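TXT 214 Fabric Properties and Testing
Handout 6: Drape and Hang
Instructor: Rania Chidiac
Lab sections: Tamer Khalaf

Read before the lab. Bring the worksheet from Handout 5; the bending length values you calculated there are used again in section 4.

1. Terms

Drape is the way a fabric deforms under its own weight when part of it is supported. Hang is used in this course for the narrower case in which the fabric is held from above at one or more points and the rest falls free. The trade uses the two words loosely. Keep them apart in your lab reports.

Handle (or hand) is a judgment made by touch. It is related to drape but is not covered until Handout 9.

2. What controls drape

Bending stiffness is the resistance of the fabric to curving out of its plane. Shear stiffness is the resistance to a change in angle between warp and weft. A sheet of paper bends easily in one direction but hardly shears at all, so it cannot form a double curve. Most woven cloth does both, and this gives it folds.

Mass per unit area supplies the load. Two fabrics with the same bending stiffness and different weights will drape differently. The heavier one bends more.

Knits have low shear stiffness and low bending stiffness in most constructions. Expect low drape coefficients and rounded folds. Coatings, fusible interlinings and some prints raise the bending stiffness locally, and the fabric may fold at the border of the treated area.

3. The drape coefficient

A circular specimen is laid over a smaller circular disk so that the outer ring hangs unsupported. The shadow of the draped specimen is projected onto paper and its area is measured.

DC = (As - Ad) / (Af - Ad) x 100

As is the area of the shadow, Ad the area of the support disk, and Af the area of the flat specimen. A perfectly rigid material gives 100. A perfectly limp one would give a value close to 0.

Worked example. Let Af = 707 sq cm, Ad = 254 sq cm and As = 483 sq cm.
DC = (483 - 254) / (707 - 254) x 100 = 229 / 453 x 100 = 50.6

Report the coefficient to one decimal place, with the number of folds. Test both faces. Differences between face and back are common in twills and in anything with a finish on one side.

4. Bending length and weight

Bending rigidity is found from the bending length c (cm) and the mass per unit area w (g per sq cm):

G = w x c^3

Convert w before you substitute. A fabric of 340 g per sq m has w = 0.034 g per sq cm. Last year most of the lost points in this section came from that step. Because c is cubed, a small error in reading the overhang produces a large error in G.

5. Hanging from a point

When a garment is gripped at one place and lifted, the load path runs from the grip to the lowest parts of the piece. Tension is highest near the grip, where the whole weight is carried, and falls to zero at the free edge. Folds start at the grip and open out as they go down. Where the grip gathers several layers, the folds near the top are held closed and say little about the fabric.

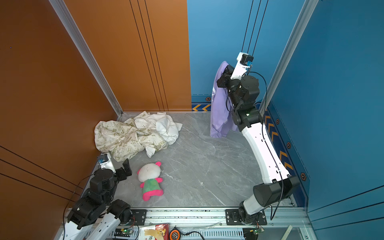 Fig. 6.1. Garment held from above, lower hem free.

Hang is affected by grain direction, by seams and by the time allowed for the piece to settle. Bias-cut panels lengthen under their own weight. For this reason the Bondmont samples are left hanging for 40 minutes before any length is read.

6. Lab preparation

Condition specimens overnight. Do not iron them. Mark the warp direction on the back in pencil. The Qaisi samples curl at the cut edge and should be stored flat between boards until they are needed.

Problems 1 to 4 are due at the start of the next lab section. Show units on every line.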